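Stollthorpe Community Tool and Toy Library: Your Questions Answered

Updated May 2018 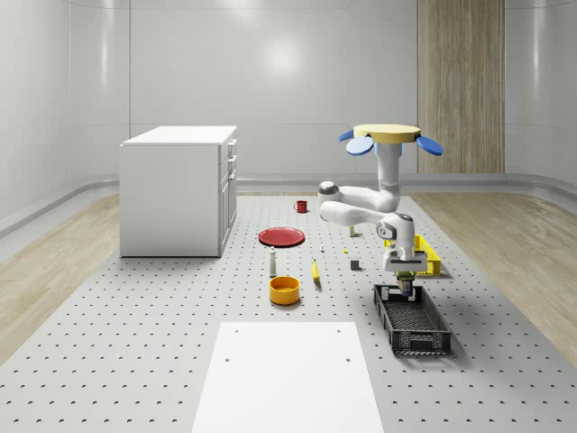

A black crate on the floor, with a white robot arm above it (computer rendering).

Welcome! We lend tools, toys, board games, camping gear and party supplies to anyone who lives or works in Stollthorpe. We get a lot of the same questions at the front desk and by email, so they are all on one page now. If yours is missing, send it in and we'll add it.

JOINING

Who can join?

Anyone 18 or over with an address or a job in Stollthorpe. Kids don't need their own membership. They borrow on a parent's or guardian's card, and yes, they are very welcome to come along and pick things out themselves (please let them, it's the best part of our morning).

What do I need to bring?

A photo ID and something with your current address on it, such as a utility bill or a lease. If you qualify through your job, a pay stub or a staff badge is fine.

How much does it cost?

Membership is $85 a year for a household. That covers every adult living at the same address. You can pay all at once or split it into 4 payments, and there's no extra charge for splitting.

Can I try it before I sign up for a year?

Yes! Ask for a guest card. It lasts three weeks and lets you borrow one item at a time. Power tools are not included on guest cards.

BORROWING

How many things can I have out at once?

Up to four items per household. A board game counts as one item, and so does a full camping set, even though the camping set fills half a car. Extra drill bits and sanding discs don't count toward your limit.

How long can I keep them?

Tools go out for one week, and toys and games for three. Camping gear goes out for ten days so that you can get a full week away and still have time to dry the tent.

Can I renew?

You can renew once if no one else is waiting. Call or email before the due date. We can't renew pressure washers or carpet cleaners between April and the end of summer, when the waiting list gets long.

Can I reserve something ahead of time?

Please do. Reservations open two months out. If you have a birthday party coming up and want the big bubble machine, book it the minute they open — it goes fast.

Do you show people how to use the tools?

We love doing this! Every power tool comes with a short walk-through at the desk, and you can ask for a longer one if the tool is new to you. Celina Lis runs a beginners' evening once a month where you can try the jigsaw, the orbital sander and the cordless drill on scrap lumber before taking one home. It's free for members. People walk in nervous and walk out planning bookshelves.

Do you deliver?

No, sorry. We can help you load up, though, and there's a pickup spot by the side door. Bring a blanket or some straps for the larger items.

RETURNS, CLEANING AND DAMAGE

How clean do things need to be?

Clean enough that you would be happy to get them yourself. Wipe down tools, empty the vacuum canisters, and shake the grass off tent floors. Toys get washed again by us before they go back on the shelf, so don't worry about every last fingerprint.

What if a game piece is missing?

Tell us which one. We keep a big drawer of spare dice, pawns and timers, and we can usually match it. There is no charge for a missing piece unless the game can't be played without it.

What if I break something?

Bring it back with all the parts and let us know what happened. Normal wear is on us. If something was dropped, left in the rain or used for a job it wasn't made for, we may ask you to pay for the repair, up to the price of the item. Please don't try to fix power tools at home.

What are the late fees?

One dollar a day per item. If you know you're going to be late, call us. We would much rather move a reservation around than collect a dollar.

DONATIONS

Do you take donations?

Yes, and a good part of our shelves came from local garages and attics. Right now we are looking for hand saws, clamps of any size, wooden train track, snowshoes and folding tables.

Is there anything you can't take?

No car seats, cribs, helmets, chainsaws or anything gas-powered. We also can't take stuffed animals or jigsaw puzzles that haven't been checked for missing pieces. If you've done the puzzle lately and it's complete, write that on the box and we'll be thrilled to have it.

OTHER QUESTIONS

Do you work with other towns?

We have a shared lending agreement with the tool library in Isuvton. Your Stollthorpe card works there for hand tools and games. Their hours and due dates are different from ours, so check before you drive over, and return each item to the place you got it.

Can schools and clubs join?

They can. Group membership is a separate form with a higher item limit. Ask for it at the desk.

Can I suggest something for you to buy?

Absolutely — there's a notebook by the door and we read every page. The cider press, the badge maker and the giant outdoor checkers set all started as notes in that book.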